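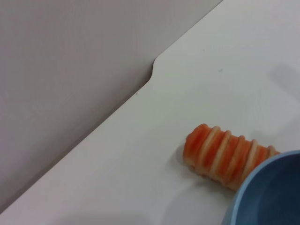

# Chapter 6. Reading an Offer for a Tabletop Picking Kit

In the last chapter we looked at how a gripper is chosen. Now we suppose that the choice is made by someone else, and that it comes to you as a kit, with a price and a short list of promises. Our case is the Berutier kit, sold by the firm Basent to schools and small workshops. It contains a light arm, a gripper, a wrist camera and the software for teaching simple tasks.

Guilan Ding and Mereana McKinnon tested this kit at the Urenham training center in October. They used a white table, a light blue bowl and a few small things to pick, among them a ribbed piece in orange and cream. Such a piece looks easy. But it is short and round, its surface is not even, and when it lies close to a bowl the gripper has little space on that side. The rim can also hide one end of the piece from the wrist camera.

The seller's sheet says only that the kit "picks small objects". The two testers made 678 attempts and wrote down each failure by its cause. In 154 of them the piece was not placed in the bowl. Most of these failures came when the piece was lying next to the bowl - a position which the sheet does not mention at all.

**6.1 What you will learn**

After this chapter you should be able to:

- read a kit offer and mark the claims that can be tested
- plan a small test with your own table and objects
- compare two offers which use different words for the same function

We will use the Basent offer until section 6.4. After that we put it beside a second one, from Mạc, where the arm is rented by the month and support is paid separately.

Before you continue, write down two tasks from your own workplace that you would give to such a kit. You will need them in the first exercise.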